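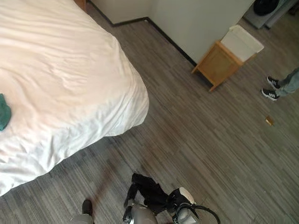

Course handout, Looking After a Home, unit 4
Written by the course tutor, Clunthorpe Adult Learning
November 18, 2024

Clothes on the bed — start there

I always begin with the bed, as it's where I dump things at home too. A crumpled green cloth on a white duvet is easy to spot, but a pale sock can hide in the creases for a week! So lift the clothes off first, then shake the duvet out and pull it straight.

Keep your basket close by, on something low so you aren't bending to the floor each time. Dark things go in together. I like a basket with holes in the sides, and a shallow one is fine for a day's worth.
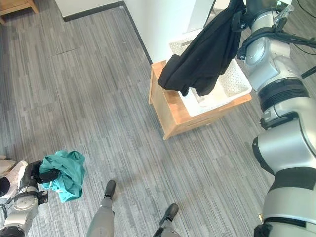 Sorting by colour

Most of you asked about this in March, so I'll go over it again. Hold each piece up before you decide where it goes. Green and black can usually share a wash, but a new green top gets its first wash alone in my house (I lost a good pillowcase that way).

Look for the label while it's in your hand,

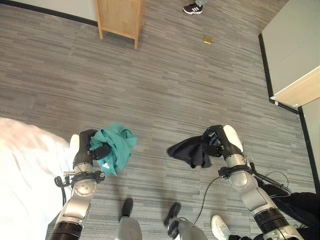

and if it says 30, believe it. I didn't once, with a jumper that cost me 39 pounds — it would fit a teddy now. Bring one label to copy out for next time.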